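Bench notebook, Nodine tower refurb
May, started 8:40 am, coffee first

Okay, the Nodine batch is properly here and I'm very happy about it. 63 towers, all the same chassis as far as I can tell from the ones I've opened, and after months of mixed donations it is a treat to have a run of machines where the screws match. Jandoma want the good ones back as homework machines and the rest can go for parts. Writing down how today went while my hands still remember.

Started with dust. Took the first lot out to the roller door and blew them out there, fan blades held still with a finger, filter mask on. The worst ones had a grey felt across the front intake that peeled off in one piece (gross, very satisfying). Inside they're much cleaner than I feared. Whoever had these kept them up on desks and off the carpet, you can tell straight away.

Side panels: two thumbscrews at the back, slide it toward you, then lift. Don't lift first! I bent the lip on one doing that and had to tap it flat with the rubber mallet. It closes again, bit of a gap at the bottom corner. Marked it with green tape so it goes to the bottom of the pile.

Drives. This was the main job and it went well once I stopped fighting the plastic. The latches feel like they want to snap and they don't. Press in, hold, pull the drive toward you with the other hand. If it sticks, the data plug is still on, so check that before you swear at it. I had power off and the lead out of the wall for every one, then held the power button down for a few seconds with the lead out. Wrist strap on the whole time, yes, even for the scrap ones, good habits etc.

Every drive gets a sticker with the tower number before it leaves the bench. Last time we had a tub of loose drives and no idea which belonged where, and I never want to do that again. Wipe station is the old Hoekstra box under the window, one pass of zeros and a read-back. The first drive took 133 minutes start to finish, so with 3 bays running at once we can get through a decent stack in a day if somebody swaps them over at lunch. Anything that fails the read-back goes straight in the red crate for drilling. No second chances, it isn't worth the argument with Jandoma.

Processors and memory: a few of the towers arrived already picked over. Someone at the other end took the CPUs and most of the RAM and left the rest, so those boards are organ donors at best. Keep the power supplies, test them on the little load tester before shelving. I've had two click and die on me so far, both with the same burnt-sugar smell, and they're in the e-waste cage now. 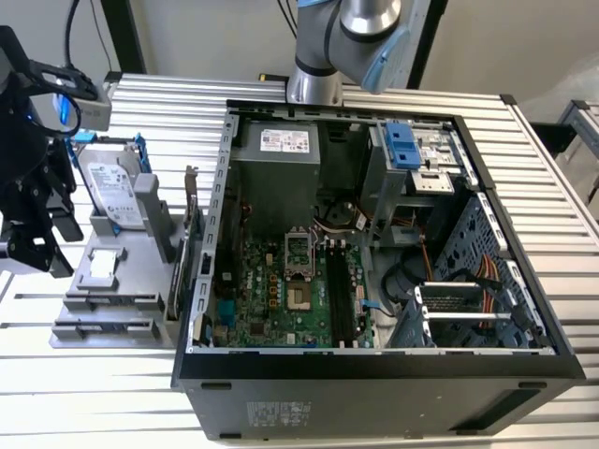
Laying the case on its side is by far the nicest way to work on these and I wish I'd done it from the first one. The whole inside faces up at you, nothing swings out and clouts you in the knuckles, and dropped screws stay where you can see them. With the panel off it's a quick read, too: the CPU socket on this board is empty, so it's a donor, on to the next question. I love how the blue plastic shows you where to put your hands around the drive bays. The orange cables run down that same side, so ease them over with a finger before pulling anything. And the Seagate goes upright in the grey tray between the little blue tabs, where it can't slide around or end up under an elbow.

Slatted bench top is brilliant for this, by the way. Grit falls through. So do M3 screws, so I've put a baking sheet underneath to catch them.

Things to order from Pretside: thermal paste (the big tube), cable ties, coin cells. Every board I've metered so far has a flat clock battery, might as well change the lot. I've put 700 dollars aside for the whole batch and coin cells are cheap, so there's plenty left for memory if we find a good price on matched pairs.

Still to do
Check whether the spare slot covers fit the older black cases
Second lot out for dusting, if it isn't raining
Label maker tape is nearly out, white not clear please, clear is unreadable on the drives
Find the other magnetic screwdriver. It was on the pegboard at smoko

Stopped 4:15 pm. Wipe box left running, don't turn it off at the wall.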